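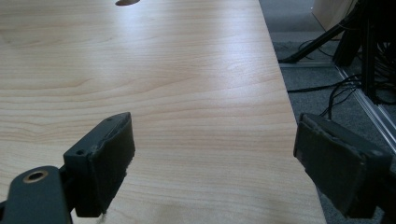 Re: [niltwood-list] Sourdough gone flat again

> My starter doubles fine in the jar but the loaf comes out
> like a brick. Same flour as always. Is it the colder
> kitchen, or am I rushing it?

Oh, I've been there! I'd bet on rushing. Mine took 12 hours to rise back in the cold months and I kept baking it at eight, because the recipe said so and I was hungry. Go by the dough -- if it jiggles when you shake the bowl, it's ready.

One more thing, are you up at Drunitz now? I baked there all through May (about 2,232 feet, if the sign's right) and had to cut the water a little or everything went to soup. Also switched to the Skikside rye for feeding and it perked right up.

Let me know how the next one goes, and save me the heel if it's good.

Last updated: May, 9:40 pm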